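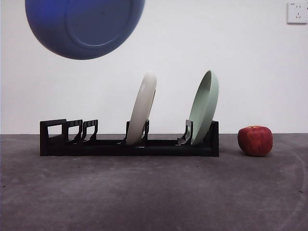 Blue plate, black rack, one apple.

Blog > Around the House > Kitchen stuff

I have finally given up on the cupboard pile! For years our plates lived in one big wobbly stack, and of course the one I wanted was always at the bottom. Amparo talked me into trying a rack with upright slots (she's had hers for 7 years and swears by it), so now the plates stand on edge – much nicer to grab, and no more chips on the rims.

We use cookies to remember your settings. OK / Read more

I like it long and low, up against a plain white wall, with as little around it as I can manage. The apple is allowed to stay. 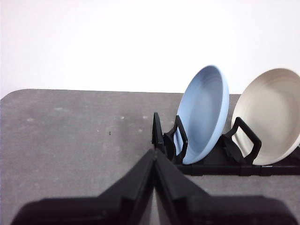

What I haven't sorted out is the bowls. Widad says to hang on to the old cupboard shelf for those, and she's probably right – they roll around like crazy in anything with slots. Mugs are next, maybe in March, once I've decided which 8 we really need.

Contact | © Nistico Kitchen Notes | Back to top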